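Intro to Robot Manipulation
Handout 3: Linkage Grippers and the Wrist Camera View
Instructor: Leonie Merrick
Lab assistants: Karim Tawfik, Feng-yi Huang
August 24, 2023

Before you start

You should have the simulator running from Handout 2 and be able to jog the arm with the keyboard. If your install still hangs on the loading screen, bring your laptop to Karim at the start of lab and he'll get you going. Please don't reinstall everything the night before! It's nearly always the path setting on page two.

Today we finally get to fingers. I love this part of the course. So far the arm has been a stick that points at things, and from here on it can pick something up.

1. Why four links?

A simple gripper could have two fingers, each on a hinge, closing like scissors. That works, but the angle of the fingertips changes the whole way through the motion. Grab a thick block and the tips touch it at one slant; grab a thin one and they touch it at another. Flat objects squirt out the front.

The fix is an old and lovely piece of geometry, the parallelogram. Put each fingertip on two links of equal length, an outer one and an inner one, with the pivots at the base spaced the same as the pivots at the tip. When the links swing, the tip moves along an arc but keeps its orientation. Both pads stay facing each other, flat to flat.

Sketch this in your notebook before you touch the simulator. Draw the four pivots for one side, then redraw them with the links swung inward. Lok-yiu Cheng made hers out of cardboard strips and paper fasteners last term, and it was so useful that we now keep a box of both on the back bench.

Notice one thing while you draw. The tip travels on an arc, so it also moves forward or back a little as the gripper closes. If you plan a grasp with the fingers wide open and forget this, you can hit the table on the way in. We'll come back to it in section 3.

2. What the arm sees

For the rest of the course you'll do most of your work from the wrist view, looking out past the fingers. It takes some getting used to — the gripper stays put and the whole world swings around it. Start with nothing to pick up and learn your landmarks. Find the white pivot caps first, then follow the dark outer and inner links from one cap to the next. The two inner links make a V that opens toward the off-white fingertips. With the gripper wide open like this, the gap between the pads is your target area.

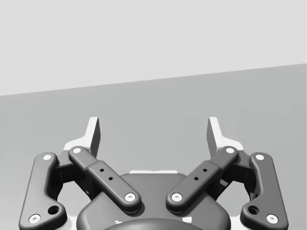

3. Lab exercise: open, close, measure

Work in pairs. One of you drives and the other writes, then switch at step 5.

Step 1. Load the scene called Barham. Switch to the wrist view.

Step 2. Send the open command, which is 0 on our scale. Fully closed is 100. Save the view and mark the pivots on your copy.

Step 3. Close to 38 and stop. Mark the same pivots again. Which ones moved, and which ones stayed where they were?

Step 4. Close to 78. Check the inner faces of the pads. Are they still parallel? Write down how you decided. "It looks like it" is a fine first answer, but give me a second one too.

Step 5. Switch drivers. Go back to open and lower the wrist until the tips are just clear of the surface. Now close slowly and watch the clearance number in the side panel. Plot it against the command value.

Step 6. Use your plot to choose a safe starting height for a grasp that ends at 78. Try it!

If the fingers jitter when they meet, lower the closing speed. The Flivaseck controller we use in class is a bit eager at its default setting.

4. For your notebook

Write half a page on what would happen if the inner link were slightly shorter than the outer one. Draw it. Nabila Mahrous found a real use for exactly that arrangement in her July project, and she'll show it to us next session.

Also hand in your plot from step 5 with both axes labeled, and your marked-up views from steps 2 and 3.

5. Reading

Chuang notes, the chapter on four-bar linkages. Skip the part on velocity for now. The worked problem at the end is a great warm-up for the quiz.

Next time: contact, friction, and how hard to squeeze. Feng-yi is bringing the foam blocks.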